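# Lexique Hirkari : noms de couleurs et de plantes

Version du 21 février 2025

Ce dépôt contient un petit lexique bilingue hirkari-français, préparé dans le projet Vateo. Il compte 420 entrées, dont 159 pour les plantes et 41 pour les couleurs. Le reste concerne la maison, le marché et le temps qu'il fait.

## Contenu

- `lexique.csv` : les entrées, une par ligne, en UTF-8
- `variantes.csv` : les formes du parler de Ghaffari
- `notes.md` : mes remarques sur l'orthographe

Les colonnes sont séparées par un point-virgule. Le champ `sens` peut contenir des virgules, donc il ne faut pas changer le séparateur à l'importation.

## Remarques sur les couleurs

Le hirkari possède deux mots pour le rouge. Le premier s'emploie pour les tissus et la terre, le second pour ce qui pousse : les feuilles, les fruits, l'écorce jeune.

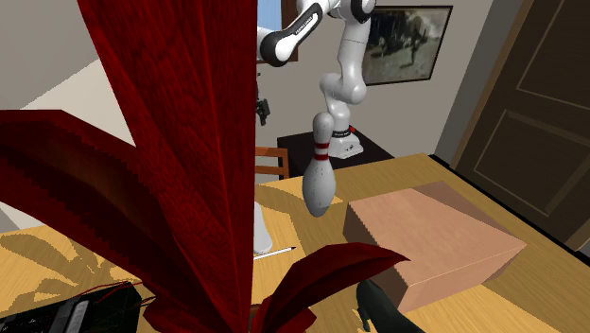 Cette distinction n'est pas respectée par tous les locuteurs. À Ghaffari, le second mot a presque disparu et j'ai mis la mention `vieilli` dans la colonne `usage`. Pour le vert et le bleu, la limite reste difficile à fixer, et 50 entrées portent encore la mention `à vérifier`.

## Utilisation

Le fichier s'ouvre dans un tableur ordinaire. Il peut aussi être chargé dans Wurkix avec le profil « dictionnaire simple ».

## Licence et corrections

Les données sont sous licence CC BY 4.0. Les corrections sont bienvenues, de préférence une seule entrée par message, avec le lieu où le mot a été entendu. La prochaine version est prévue pour septembre.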